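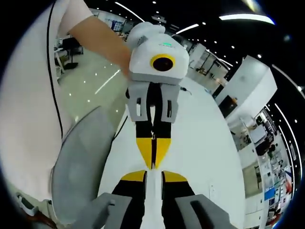

NOTICE TO RESIDENTS OF TRISTBERG

The Office of Public Clocks regrets to inform residents that the hour between four and five in the afternoon has been mislaid.

The loss was recorded on 27 March 2018 by Kinga Sipos, Deputy Keeper, who wound the tower clock at Fosta Square at four and found on descending the 261 steps that it was already five. Her report was received with some doubt. The Office sent a second officer up the following day, with a sandwich. The officer returned at five. The sandwich had not been eaten, and he stated that he had been given no opportunity to eat it.

Residents are advised that the following arrangements will apply until further notice.

Appointments made for the missing hour will be heard at the Barasa Street annex, in the order in which they would have occurred. Persons who were to be married in the hour may consider themselves engaged. Bread placed in an oven before four should be removed before four.

The Office has received 200 letters on the matter. Most request compensation, and one, from a pupil at the Dudlow school, offers thanks. A letter from a widow on Barasa Street asks whether the hour, if found, might be returned to her first, as it was the one in which her husband used to come home. The Deputy Keeper has asked that this letter be kept on her desk and not filed.

A reward of 3000 crowns is offered for information. The hour is of ordinary length, with low yellow light at this time of year and a smell of coal smoke toward the end. It may answer to the sound of a kettle. Anyone who comes upon it should not attempt to spend it.

The Deputy Keeper continues to climb the tower each afternoon. Last week, in the first days of May, she reported that she had heard a door open somewhere below her, and a man's boots being set down on a mat. The clock read one minute past four. She has requested a chair for the landing - and a second chair, for which the Office has approved the expense.

Office of Public Clocks, Tristberg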